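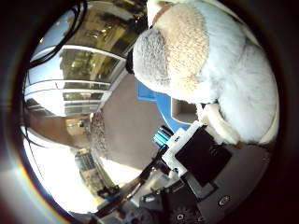 My white ones always come out of the wash looking like an old bath mat, Lorena Cabral wrote under my spring cleaning post, and is there any way to get the fluff back? There is! I've washed an embarrassing number of stuffed animals at this point, and the white long-haired ones are the fussiest, so they get a page to themselves.

## Before any water

Give the whole toy a good squeeze. You're feeling for a battery box, a squeaker, beads, or anything crunchy. If there's electronics in there and no way to take it out, skip the bath and just do the surface clean at the bottom of this page.

Then go over the seams, especially where the ears and legs join the body. A tiny gap will turn into a big one once the stuffing is heavy with water. I use plain white thread and very small stitches, and if I'm lazy about it I regret it later (ask my daughter's sheep).

Brush the fur while it's still dry. A soft slicker brush for puppies is perfect – mine is a Hervieu and it's outlived two actual dogs.

## The bath

You'll need:

- a tub or sink big enough to push the toy under
- cool water
- gentle detergent, the kind for baby clothes or wool (I use Prisisa, unscented)
- 2 old towels, light-colored
- the brush

Mix in a small squirt of detergent and swish it around before the toy goes in. Push it down, let it soak for 5 minutes, then squeeze it all over like a sponge. Don't rub the fur against itself, that's how you get the bath mat look.

Ears and paws in a different fabric need their own attention. Nubby, fuzzy cream fabric grabs dirt much worse than the long fur does, so I put a drop of detergent on a washcloth and dab at it. Dabbing only! If you scrub, those little knobbly bits pill up and they stay that way.

Rinse until the water runs clear, then rinse one more time. Leftover soap is the main reason white fur dries stiff and kind of yellowish.

## Getting the water out

Roll the toy up in a towel and lean on it with your whole weight. Swap to the second towel and do it again. If your machine has a gentle spin you can use that, inside a pillowcase with a knot in the top. I'd keep the dryer out of it, as heat can frizz synthetic fur for good.

## Drying and fluffing

I like fresh air and a bit of a breeze. A sunny morning is lovely, but I move mine into the shade by lunchtime, and I turn it every hour or so to get at the underside. Lay it on a rack or a clean towel, and please don't peg it up by the ears – they stretch.

Now the part Lorena was asking about. Brush when the fur is *almost* dry, a little damp at the roots. Work in short strokes against the lie of the fur, then once lightly back the other way. Hold the skin of the fabric flat with your other hand so you aren't yanking on the seams. Curled-under legs and the creases around them take the longest, and they hold water too, so press deep into the stuffing before you call it finished. If it feels cool in the middle, leave it out longer.

## Surface clean only

For toys with a voice box, wring out a cloth in the same soapy water until it barely drips, wipe in one direction, and go over it again with a cloth and plain water. Brush once it's nearly dry, same as above. For a stale smell, shake on some baking soda, leave it overnight and vacuum it off through an old pair of tights.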